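Meklow quilted table cover, round
Grey with a diagonal diamond stitch and a scattering of stars. Cut to order for tables up to 100 cm across, from Saltside Home.
Item 638. Cover only — clear top layer sold separately. Allow 3 working days for cutting.

On the table, with a folded cloth:

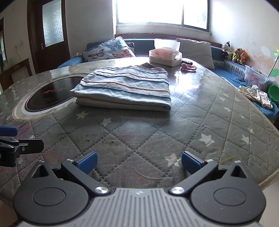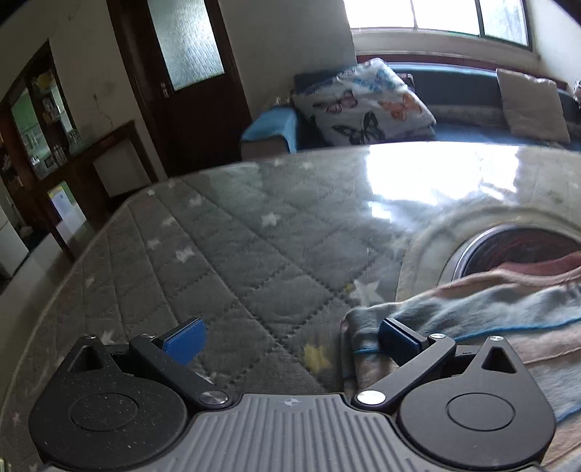
Measure across the widest point and add the drop you want. For odd sizes, or a cut-out for a hob, write to Marcelino Bermúdez before ordering.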